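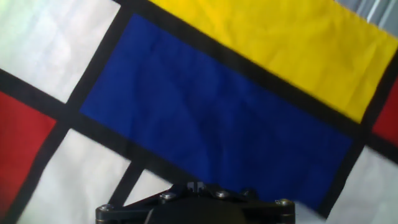

Alfredo Estrella wrote in to ask if the blue runs into the white the first time you wash it, because a red tablecloth once did that to all his good napkins. Fair question, and we get it a lot, so it goes first.

Color block cloth – your questions

Does the color run?
Wash it alone the first 2 times. Cold water, gentle cycle. The blue and red let go of a little dye at first, then they settle. Don't leave it sitting in the machine overnight, wet blue against wet white is how you get a gray patch. If you already have one, wash again right away, before it dries.

What do I wash it with?
Any plain liquid soap. We use Firkivon at the shop. No bleach, not even on the white panels. Skip softener too, makes the cloth slippery and it slides around on the table.

Can it go in the dryer?
Low heat, 20 minutes, take it out while it's still a bit damp. Finish it flat or over a rail. Hot dryer = the black bands pull in and teh panels bubble up between them.

Mine is full of creases. Is that normal?
Yes. It ships folded. Iron from the back, medium, working from the middle out. Or hang it in the bathroom while you shower, gets most of them. Big fold lines may need two goes. The white shows creases the most and the yellow is next, dark blue hides a lot but not everything.

Which way up does it go?
Whichever you like. Most people put the big blue block in the middle of the table and let the rest fall where it falls. If you want it straight, line up one of the long black bands with the table edge and smooth out from there. Don't go by the hem.

Will it stay put on a slick table?

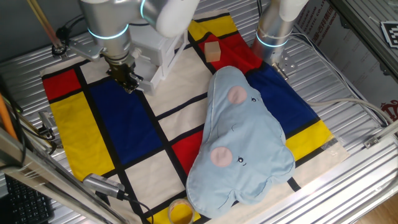

On wood, yes, mostly. On metal or glass it wanders. Put a grip liner under it, the Pillora one is fine, cut an inch smaller than the cloth all round so it doesn't peek out. Tape works for an afternoon but please use something low tack and peel it slowly. Sticky stuff left on the back picks up lint forever.

Is it OK for kids to play on?
Sure, lots of people buy it for that. Blocks, soft toys, floor games, naming the colors. It's thin, so no padding – put a rug or a Moges foam mat under if they'll be kneeling. Keep markers away from the white.

Can I hang it on the wall?
You can. Sew a sleeve on the back along one short side and run a rod through. Clips leave dents, and the middle sags between them. Keep it out of strong sun or the red goes first.

How do I get a stain out?
Depends what it is.
Coffee or tea: cold water right away, blot, then soap.
Grease: dish soap, leave it 20 minutes, rinse.
Crayon: scrape, then soap and warm water. Not hot.
Ink: try rubbing alcohol on a corner first. Go easy near the black bands.
Don't scrub hard on the blue, it leaves a pale spot that looks like a stain itself.

Why do the whites look a bit green or gray in my pictures?
Light, usually. Off-white next to that much blue can look off, specially under cool bulbs. Take it over to a window and look again before you send it back.

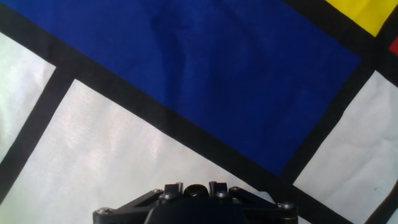 Blue and off-white, with the black band between.

How should I store it?
Roll it on a tube, colors out. If you have to fold, fold along the black bands so the creases don't land on the panels. Refold a different way every couple months.

Do you sell other sizes?
The Flivedden is the one we keep in stock. Item 301. Other sizes by order only, allow around 50 days, more in January when the sewing room is backed up.

Can I cut it down?
Yes but you'll need to hem it the same day, it frays fast. Cut through the middle of a black band if you can. Can't take back a cut one, sorry.

What about returns?
Unwashed and uncut, with the tag. Put the item number on the outside of the package. Packages get opened on Monday.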